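Kids' table next to the real table: how do you keep the play food and the actual dishes from becoming one big pile?
Posted in Home & Kitchen > Small Spaces
332 views

mandine_b

Okay, I need some outside opinions, because I've been rearranging the same table for weeks and I'm no closer than I was in January. We live in a small two-room place and there is one table. It's where we eat, where I put the water jug and the drinks, and where my daughter (she's three and a half) runs what she calls her restaurant. I gave up on keeping the two apart a while ago, so now the toy cucumber and the toy banana live in with the bottles and the plates. It looks like this most days:

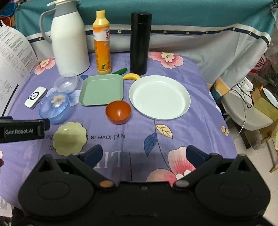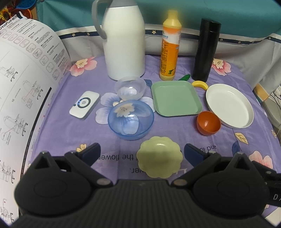
Same purple floral cloth in both, same jug, same everything.

So the table works, kind of, but I have a few problems and I'd love to hear how other people handle them.

First, the tall things. I've got the big white jug, a plastic bottle and a black tumbler all along the back. I put them there so she can't knock them with her elbow when she's "serving," but then every time somebody wants a drink they have to lean over the whole restaurant, and something always gets dragged along by a sleeve. The jug is heavy when it's full. I don't love anybody swinging it over her head.

Second, the dishes. She wants to use the real ones. I don't mind, they're not fancy, but then at dinner I go to set the table and I honestly can't remember which bowl has been rinsed and which one had a banana "cooking" in it all afternoon. I end up washing everything again. Every. Single. Night.

Third, the cloth. I love it (it was a present from my sister, from a little shop called Sundus that I don't think is even there anymore) but it slides. She leans on the edge, the cloth moves two inches, and everything on it moves two inches too. I tried tape under the corners and it left gunk on the table.

I should say I can't add furniture. We measured for one of those little play kitchens, the Nirkico one everybody has, and it would block the closet. And I don't want to put the toys away completely, because she plays with them for ages and that's when I get to cook.

What would you do? Is there a layout that makes sense for a table that has two jobs? I'm open to buying a tray or a basket or whatever, but please nothing expensive.

Edited to add: the floor is tile, if that matters. Things that fall here do not survive.

kahraman_kitchen
Marked as most helpful

Oh I have lived this! We had one table for four people and a pretend bakery for almost two years, so let me just tell you what we ended up with and you can steal whatever fits.

The biggest thing for us was giving the play stuff a border. Kids that age are pretty good with edges if the edge is something they can see and touch. You already have a tray with a rim, and I would make that her restaurant. The whole restaurant. All the food lives on the tray, she serves from the tray, and when it's time to eat, you pick up the tray with everything on it and put it on top of the fridge or on the bed or wherever. It takes five seconds. We used an old baking sheet and our kid put stickers all over the bottom of it — that was her "sign."

If the tray feels small to her, get a bigger one, but I'd start with what you have. Ours complained for two days and then forgot it had ever been different.

For the dishes, pick two that are hers and let them be hers for good. I'd go with a bowl and one plastic plate, nothing you'd miss at dinner. Then anything outside of those two is off limits for the restaurant, and you don't have to play detective at six o'clock. We let our daughter choose hers and she chose the ugliest bowl in the house, so that worked out fine for everybody. Wash hers separately once a day, or just let them go in with the rest at night. The point is you know which ones they are.

Tall things: take the jug off that table if you possibly can. I know, I know, small place. But a full jug that size over a tile floor with a three-year-old underneath would make me nervous every day. Do you have any counter at all? Even a corner by the sink? If you really have no other spot, put it at the short end of the table nearest to where the adults walk, handle facing out, so a grown-up can grab it without reaching across anything. And fill it halfway. It's annoying to refill, but it's so much easier to pour, and she'll be asking to pour it herself before long anyway.

The bottle and the tumbler can stay at the back, I wouldn't worry about those as much. Ours used to stand in a loaf pan so they couldn't tip one by one. Looks silly, works great.

For the cloth, get that rubbery mesh stuff they sell for under rugs. Buy the cheap roll and cut a piece a bit smaller than the tabletop so it doesn't peek out. It grips really well and it peels right off, no gunk. The gunk you have now will come off with a little cooking oil on a paper towel. Let it sit a few minutes, rub in circles, then wash with dish soap. Try a hidden spot first if the table has any kind of finish.

One more thing and then I'll stop. How far does the cloth hang down on her side? If it hangs low enough to grab, fold that side under. Mine pulled on the hanging part when she stood up from her chair, every time, and once I folded it under, most of the sliding stopped right there.

tworoomsandacat

Get rid of the tablecloth. Wipe-clean table, done. I had a nice one and it lasted 8 weeks with my two.

Also you can get over-the-chair pockets for toys, they hang on the back and take up no room. I don't remember what I paid but it wasn't much.

sundays_at_the_sink

I agree with most of what was said above, but I'd go about it a little differently, going by the clock instead of by the space.

We do "restaurant hours." The table is hers from after nap until I start dinner, and then the restaurant closes. She has a little bell (any noise will do, we started with a spoon on a cup) and she gets to ring it to close up. Then she "clears" her dishes into the sink, which means I know every single thing in the sink needs washing and every single thing on the shelf is clean. That fixed the mystery bowl problem completely for us. The trick was letting her be the one who closes. When I announced it, there was crying. When she rings the bell she's the boss, and she's very strict about it.

It does mean you have to be okay with her mess for a good long stretch, around 90 minutes at our house. I just don't look over there.

I don't agree about the tablecloth. If you love it, keep it! Put a clear plastic cover over it, the kind off a roll at the fabric store. You still see the flowers and you can wipe it down. It also adds some weight, so it may help with the sliding, although I'd still put the rug mesh underneath like the first answer says.

About the jug, I'd be a bit less worried, but I'd keep it away from whichever side she stands on. And never put hot water or tea in it while she's playing, even with the lid shut. We only use ours for cold.

mandine_b

Thank you all so much! I folded the cloth under on her side this morning and it's already better, I can't believe I never thought of that. Rug mesh is on the list for the weekend. The jug is going by the sink, where I had a dish rack I wasn't even using.

I told her about the bell and she wants to know if the restaurant can also have a breakfast. So we're still negotiating hours. She has agreed to one bowl, but she's holding out for two plates.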